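# Two-arm units in the dining service: what should we tell staff about their positions?

**Posted by: Ambrose_Facilities**

Our organization operates a staff dining room and a small training kitchen at the same site. In December, management approved a trial of two-arm robotic units for table setting and clearing. The trial covers one serving area and affects 14 employees, most of whom work the early and midday shifts.

The units have been tested on the tasks that our attendants perform many times each day: setting out cups, bowls and spoons, and returning them to the dish area. Our supplier, Visel, has given us technical documents, but these say very little about staffing. Employees have asked whether their hours will be reduced, who will be responsible when an item is dropped, and whether they will be expected to operate the equipment without a change in pay grade.

We would be grateful to hear from organizations that have been through a similar change. We are particularly interested in how job descriptions were revised and at what point employees were brought into the discussion.

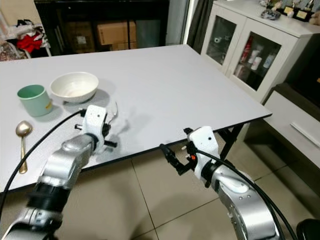 Our present draft keeps all current positions and moves 2 attendants per shift to a new role, provisionally called "table service monitor." We have not yet decided whether the role should be permanent or should rotate among all staff.

---

**Posted by: Tasent Workplace Services**

Our company introduced comparable equipment in a cafeteria that serves 1,000 meals a day. The following points may be of use.

Job descriptions should be revised before the equipment enters regular service. We did this afterward, and for several months employees were performing duties that appeared in no written document. Two formal grievances resulted, both of which were decided in the employees' favor.

We recommend rotation. Where the monitoring role is assigned permanently, the remaining attendants lose the opportunity to learn the equipment, and absences become difficult to cover. Monitoring also requires long periods of standing and watching, which our employees found more tiring than the work it replaced. We now limit it to 90 minutes at a time.

On the matter of dropped items, our policy states that no employee is held responsible for breakage that occurs while a unit is in operation. The shift lead records the item and the time. During the first year, 2,510 entries were made, a large share of them for spoons. The log proved useful in discussions with the supplier regarding adjustments.

Employees should be consulted before the layout of the serving area is settled. Our attendants pointed out that the proposed position of the units blocked the route they used to bring out clean bowls, and the plan was changed.

---

**Posted by: virkness_hr**

Please check your labor agreement first. Ours required written notice of any new equipment that changes duties, and the notice period had to run before training could begin.

---

**Posted by: Former Dining Supervisor**

I would advise against the word "monitor" in the title. Our employees understood it to mean that they themselves were being monitored. We changed it to "service attendant, equipment" and raised the pay grade by one step.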